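Print this page | E-mail this article
Filed under: Research > Manipulation > Deformable objects

4.2 Two-handed collection of garment data in homes

In the first part of the study all garments were handled on a flat laboratory table with a plain cover. The policy trained on these recordings reached good results on the same table, but it lost much of its performance when the background was changed. We therefore repeated the collection in furnished rooms, with the bedding left as the residents use it. The protocol was written by Ingvild Vik and tested first in the Mandberg apartment, then in the Doltton one.

The operator holds one gripper in each hand. Both grippers carry a camera, and the two streams are aligned afterwards by the Sarantis tool, which also recovers the path of each hand. We did not use any external tracking. This choice makes the set-up easy to carry, but it has a cost: when both cameras look at a large area of uniform cloth, the estimate of the path becomes weak. Patterned sheets reduce this problem, and for this reason we did not ask residents to replace them with plain ones.

In total 700 demonstrations were recorded with 16 garments. Each garment was placed in one of five starting states, from nearly flat to strongly folded. The operator was asked to find a sleeve, take the cuff with one gripper, hold the body of the garment with the other, and pull until the sleeve lies straight. No order between the two hands was prescribed. Some operators prefer to hold first and reach later – others do the opposite – and we kept both styles in the training set.

A difficult point was the labeling of contact. With rigid objects the opening of the jaws tells quite well when something is held. With cloth this is not the case, as a thin layer changes the opening very little. Two annotators marked the contact by hand, and cases of disagreement were looked at again by the first author. A finger that only presses on the fabric was labeled "touch", and the label "grasp" was reserved for fabric held between both fingers.

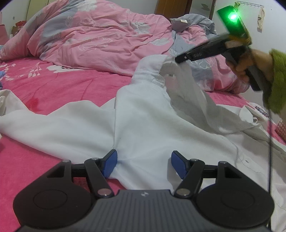
Page last changed: Nov 23, 2023

Figure 5. Sleeve task on a bed, seen from the camera of one gripper. The left blue finger presses into a crease of the white garment while the fingers are still open. The second gripper, at upper right, reaches to the cuff.

The situation in Figure 5 is typical for what we call an early hold. White cloth is also hard for the segmentation step, because the inner folds show little contrast, and the boundary to the sheet is then the most reliable cue. We give the results for light and dark garments separately in Section 5, together with the comparison to the Farnari baseline, which uses only one arm.

Contact: Deformable Objects Group | © 2023 The authors | Back to top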